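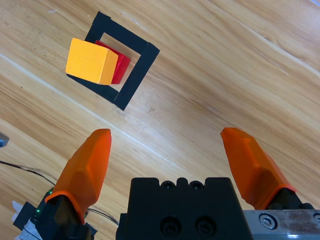

Block stacking night moves to Cluswood hall, sign-ups open

5 December 2020

Vultdale's block stacking league has a new home. Games shift to the side room at Cluswood hall from next week, same start time, doors open a bit earlier for set up.

Rules mostly unchanged. Colored blocks, one taped square on the table, stack has to go up inside the tape. Black tape again this season, after players complained they couldnt see the pale stuff against the wood. Tables at Cluswood are light wood too, so the black stays.

"A block over the line costs you points, I don't care how nice the tower is," said Khanyisile Naidoo, who is scoring again. Last season's argument about what counts as over the line got long. New wording is pinned up by the door. Read it before you play please.

Padari, the paint shop on the corner, put up 200 dollars toward the room. Another 700 came from the April raffle. That covers rent and a fresh set of blocks, painted matte so they don't glare under the lights. Old set goes to the after-school club.
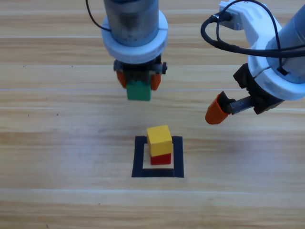

Sign-ups so far stand at 42, up on last season, and there is space for more in the beginner group. Lợi Ninh is taking names at the desk or by phone on extension 607. Leave a message if it rings out, he does check them. Kids under ten need an adult in the room, not in the car park.

Giang Bạch defends the singles title. Sang Tăng and Thư Mạc are back in pairs after sitting out last season, and the Lucero team has entered for the first time, no word yet on who is playing for them.

One change to the format. Pairs now take turns block by block, where before each player did half the stack. Bạch is not a fan. "Slows everything down," she said. Naidoo says it will be looked at again after teh first month and not sooner.

Entry is free for players, small charge for tea. Bring your own mug. Parking is round the back, the front gate gets locked early.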